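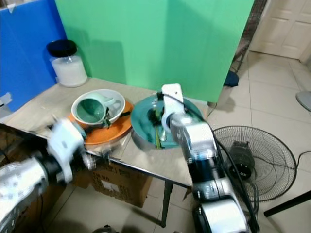 Is a home radon monitor accurate enough to take the place of a mailed lab test?

For keeping an eye on the air from week to week, the Plaletti is good enough. For a number you plan to spend money on, I would still send off a lab kit as well.

I bought the Plaletti for $205 and ran it in my house in Taltbridge from August on. I paid for it myself. This review covers setup, how the readings compared with a lab test and with an older Zalik monitor I already had, and what I think of the app. It was last updated October 21, 2025.

Why I wanted one

Radon is a radioactive gas that comes up out of soil and rock and gets into houses through cracks, sump pits, pipe gaps and bare crawl spaces. You can't smell it or see it. Breathing a lot of it over many years raises the risk of lung cancer, and the risk is higher for people who smoke. Two houses next door to each other can have very different levels, so a map of your county only gets you so far.

My house was tested when I bought it and passed with a low number. After that I had the basement finished, which meant cutting into the slab for a drain line and moving a supply vent. The basement is 910 square feet and I now work down there most days. I wanted a current number and I wanted to see how it moved with the weather.

What comes in the box

The monitor, a short power cord, a set of batteries and a folded instruction sheet. The sheet is clear. The cord is too short. My outlets are low on the wall, and the instructions say to keep the monitor up off the floor and away from outside walls, vents and windows. I ended up running it on batteries so I could put it on a bookshelf at about the height of my head when I'm sitting down.

There is no wall bracket. There is a keyhole slot on the back, and it works if you put the screw into a stud or use an anchor.

Setup

You pull the battery tab and wait. The display shows a row of dashes for the first day. After that you get a short-term number, and after a week you get a long-term number that it keeps adding to for as long as you leave it running.

The app is called Cusi. You don't need it. The monitor shows both numbers on its own screen and you can switch between them with the one button. I installed the app anyway to get the graphs. Pairing failed on the first try and went through on the second after I turned Bluetooth off and on. It asks for an email address before it will show you anything, which I didn't like.

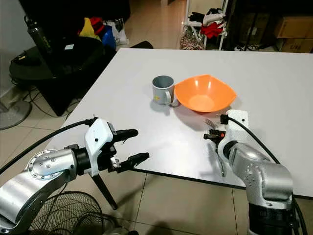
The first long-term number it gave me was 3.1 pCi/L. In the United States the level where you are told to fix the house is 4, and you are told to think about fixing it if you land between 2 and 4. So mine was in the gray area, and higher than it had been on the test from when I bought the place.

The short-term number moved a lot more. On still nights with the windows closed it climbed, and by the middle of the next day it had usually come back down. The highest single reading I saw was 9, on a night of heavy rain. If that had been the only number I saw, I would have been on the phone to a contractor in the morning. By the following evening it was back under 3.

This is normal for radon. Wet ground, wind, falling air pressure and a running furnace or exhaust fan can all change how much gets pulled into a house. It is also the best argument for a monitor that stays on. A short test catches whatever those few days happened to be like.

Compared with the lab kit

I put a charcoal kit on the same bookshelf and closed up the house the way the directions said. Windows shut, outside doors used only for going in and out, no whole-house fan. I mailed it the day I sealed it.

The lab result was 3.4. The Plaletti's average over the same days was 3.2. That is closer than I expected from a consumer monitor, and well inside the margin printed on its own instruction sheet. One comparison in one house doesn't prove much. I plan to do another in the winter with the furnace running, when levels here tend to be higher.

Compared with the Zalik

My Zalik is an older model and they have changed the case since. It has a display and no app. Side by side on the shelf, the two followed each other up and down, with the Zalik reading a little lower most of the time. The Plaletti was quicker to react. When I opened both basement windows for an afternoon, the Plaletti's short-term number dropped within a couple of hours. The Zalik took until the next day to show much.

For someone who wants to test changes, such as sealing a crack or leaving a door open, the faster response is useful. For someone who only wants a long-term average, it makes no difference, and the Zalik would do the job.

The Zalik has a bigger display that I can read from across the room. The Plaletti's is small and gray on gray. I have to walk up to it, and under the basement lights I sometimes have to tilt it.

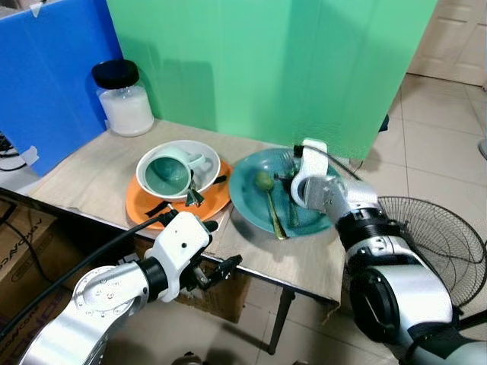
One reader wrote in after an earlier version of this review to ask whether it makes sense to carry the monitor from room to room. You can, but it takes patience. The long-term average belongs to wherever the monitor has been sitting, so if you move it without resetting, you mix two rooms into one number. Hold the button down until the dashes come back, then leave it at least a week in the new spot. I did this with the upstairs bedroom for 9 days and the average came out at 1.2. Levels are usually lower on upper floors, and that matched.

The directions say to test the lowest level of the house that people spend real time in. If your basement is only for storage, test the first floor too.

The app

The graphs are good. You can look at a day, a week, a month or everything, and you can tap a point to see the reading. You can also add a note to a date, and I got more use out of that than I thought I would. I put in a note when I sealed around the drain line and another when I put a gasket on the sump cover, and it was easy to see the line afterward.

Sealing by itself didn't bring the average down by much. It went from 3.1 to 2.8, and some of that could have been drier weather. From what I have read, that is common, and a house well over the action level usually needs a vent pipe and fan put in by someone certified to do it.

The alerts are less good. Out of the box the app sends one every time the short-term number goes over 4, even for an hour. I got several overnight in the first week. You can change it to alert on the weekly average only, but the setting is buried under the account page, where I would never have looked for it. Change it on day one.

There is no Wi-Fi. The phone has to be in Bluetooth range to collect readings, and mine would not connect from upstairs. The monitor stores its own history, so nothing is lost, and it fills in the graph the next time you are close enough. If you want to check a vacation house from far away, this is the wrong product.

You can export your readings as a spreadsheet file. It worked fine for me and the columns are labeled.

Battery life

The battery icon still shows full. I can't say yet how long a set will last. They are ordinary AAs.

Things I didn't like

The short cord.

The dim display.

The email sign-up.

The default alerts, for the reason given above. I think they could scare people into spending money on the strength of one rainy night.

No printed calibration date anywhere on the unit. The Zalik has one on a sticker on the back. I asked customer service about this and got an answer the next day that said the unit is checked at the factory and should be good for the length of the warranty. I would still like to see a date.

Who should buy it

If you have never tested your house at all, start with a mailed kit. They are cheap, and some health departments give them out free. If the number comes back very low, you may not need anything else for a while.

If the number comes back in the middle, or you already have a fan system and want to know that it is still doing its job, a monitor makes sense. So does having one if you have done work on the foundation, or changed the heating, or turned a basement into a bedroom. I'd pick the Plaletti over the Zalik for the graphs and the faster response. If you don't care about an app, save the money.

Don't use one in place of the test for a home sale. Buyers and lenders generally want a result from a certified tester or a lab, and a picture of your phone won't count.

I'm keeping mine. I will add the winter numbers when I have them.

Comments 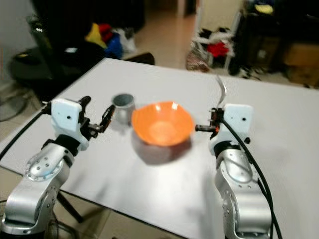

We had the same thing with the first reading after heavy rain. Ours went way up and I nearly returned the monitor, thinking it was broken. It settled down in two days and the long-term average hardly moved. Did you try it with the sump cover off, to see how much was coming in there? That turned out to be most of our problem. Also, for anyone with a crawl space, check whether the plastic sheet on the dirt is still taped at the seams. Ours had come loose along one whole side.

Reply from the author: I haven't tried it with the cover off. I put the gasket on and the number went down a little, but I did the drain line the same week, so I can't separate the two. I may take the gasket off for a week after the winter test and see what the graph does. Good point about the crawl space.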